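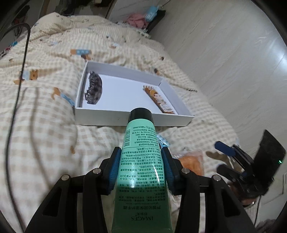 A correspondent from Wadton has objected to the title of this entry, writing that a box which has lost its lid should be called a tray, and that in her family the word "box" was kept for things which can be closed. The objection is noted. In the present article the two words are used with one meaning, as most households use them.

Print this page | E-mail this page

Open box (household)

An open box, also lidless box, catch-all or odds box, is a shallow container without cover in which small personal articles are put together for a short time. Usually it is of cardboard and has had an earlier life as packaging. It is found in bedrooms, in entrance halls and near the place where a person sits in the evening. It differs from a drawer by being movable, and from a basket by having a flat bottom and straight walls.

Form and material

The common form is a low rectangle with four walls. White cardboard is often chosen by people who have a choice, for the reason that small dark things, such as a brown hair claw, are found quickly on it. Shoe boxes are used very much, but they are deep, and what is small goes to the bottom and remains there. Boxes of shirts, gloves or stationery are more suitable. A height of 11 centimetres is already too much for hairpins.

The lid, where it exists, is put under the box or is thrown away. In the district of Hafstein the lid is preferred to the box itself, its walls being lower, and the box is given to the children.

Thin board becomes soft at the corners after some months. It may be made stronger with paper tape on the outside. Tape on the inside is not recommended. It catches hair and dust, and the bottom can then not be wiped.

Usual contents

The contents can be divided in things which have a place elsewhere and things which have none. To the first group belong hair clips and claws, tubes of hand cream, combs, lip balm and keys. To the second belong buttons, foreign coins and small gifts from a shop.

Hair claws are the most difficult of these articles. Their teeth catch in cloth and in each other, and when they are placed over one another they take the space of something much larger. It is advised to lay them on the side, with some distance between. A long clip may be placed along the wall. Patterned clips are sometimes kept in the box for a purely decorative reason, the plain ones being used daily.

Tubes of cream can lie or stand. A tube with a wide screw cap can be stood on the cap, and then the cream collects at the opening, but in a soft box on a soft surface it will fall. For this use the tube is laid down, often across a corner, where it does not roll. The cap should be closed completely before, as cream on cardboard leaves a grease mark that cannot be removed.

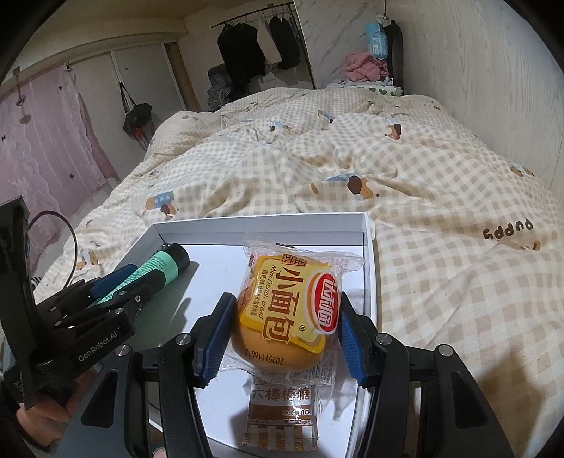

Marit Ollenbeek, contributing editor, Home and Household section

Food in the open box

Packed food is a third kind of content and older household books do not accept it. In practice a small bread in its film, such as the mini French bread sold one by one, or a lollipop or other sweet in a paper, is put beside the hand cream and the clips without much thought. As long as the packet is closed there is little harm. The following rules are generally given.

Food is laid on top, or at one end, and cosmetics at the other. A bun is light and is easily pressed flat, so nothing should rest on it. The printed date ought to be looked at when the bun goes in, for a packet may lie in such a box much longer than was intended. An opened packet does not return to the box. Empty sweet papers are to be taken out the same day, as a flat wrapper is not easily told from a full one when it lies under something else.

Strong perfumed creams may give their smell to paper and to thin film. The author has tasted a biscuit of this kind in Karetti and would not wish to repeat it.

Use on the bed

The open box is frequently filled and sorted on the bed. The bed offers a large surface at a convenient height, and a thing which falls makes no noise and does not break. Against this it must be said that a duvet is never level. The box tilts, light articles slide to the lower wall, and on a checked or printed cover a small clip with a pattern of its own is hard to see. Some people first pull the duvet flat, others put a large book under the box.

The order of work is simple. Large things are put in first and along the walls, then flat things on the bottom, then what is left. When articles must be moved inside a full box they are held by the middle, with light pressure from both sides; film packets slip if they are taken by the end. A tube is held in the same manner, below the cap.

At the end the box is carried from the bed to its shelf with both hands. Cardboard of 400 grams per square metre will bear this without bending, thinner sorts need a hand beneath.

Regional names

In Wadton the word is "put-by". In Kiltel one hears "the shallow", also for a metal tin of similar form. Hafstein has "lid", as explained under Form and material, even where the object is plainly the lower half.

Emptying

Most households empty the open box in January, together with the desk and the medicine shelf. An interval of four weeks would be better where food is kept in it.

See also: Drawer divider; Hairpin dish; Shoe box; Tray

We use cookies to remember your reading settings and to count visits to our pages. By continuing you accept this. Change settings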